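Wamthorpe shop lets visitors steer the robot hand

I got to the old Trinda building a little after nine on Sunday, coffee in hand, thinking I'd watch somebody else work for an hour and go home. Instead I spent most of the morning wearing a glove full of sensors and trying to teach a robot to pick up a sponge. It is so much harder than it looks!

The people behind this are a small outfit called Gaete, and they've been in Wamthorpe since the spring. Their project, which goes by Penarix, is all about teaching by showing. You don't write out instructions for the robot. You put on the glove, move your own fingers, and the robot's fingers follow along while the computer saves every bit of it. Do that enough times and the software starts working out the motion for itself. That's the idea, anyway.

Pilar Bustos runs the floor, and she is very patient with beginners (I tested this). She wants 3000 saved tries of the same handful of chores before the end of August -- picking up, putting down, turning over, handing across. When I visited they had a long way to go, which is why they've started opening the doors to anyone in town who wants a turn.

"We got too good at it," she told me. "Our own people all move the same way now. I need somebody who grabs a sponge like a normal person."

Well, I can do that.

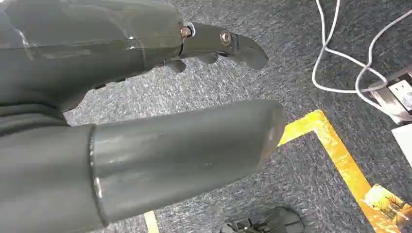 My first few tries were awful. I kept closing my hand too early, the way you do when you're nervous, and then I'd be squeezing nothing. There's also a tiny lag between you and the robot, and your brain hates it. You move, you wait, you think it didn't hear you, so you move more, and now you've gone too far. Katalin Magyar, who was sitting at the laptop and saving or tossing each try, told me to slow down and quit looking at my own hand. That helped a lot. Once I stopped checking the glove and only watched the robot, things got smoother pretty fast.

I ended the morning with 34 tries, and Katalin kept 31 of them. I was ready to brag about that until she mentioned that the clumsy ones can be useful too, as long as you finish the job. If you miss and then fix it, the robot gets to learn how to fix it. The ones she threw out were the ones where I gave up halfway, or in one case sneezed.

I asked Pilar when the thing would be doing chores by itself. She wouldn't give me a date, and I did push. They've run it without a person in the glove on the easiest job, the plain pick up and put down, and she called the results "fine on a good day." Turning things over is still a headache. Some of that comes down to touch, she said -- the person in the glove can't feel how hard the robot is squeezing, so everybody guesses with their eyes, and everybody guesses a little differently.

Open sessions run Sunday mornings until noon through the end of August, and you don't need any experience. Each turn is about 2 hours with breaks, and take the breaks, my forearm was sore the whole next day. Kids are welcome to watch but the glove only comes in adult sizes for now. Use the side door, the front one sticks.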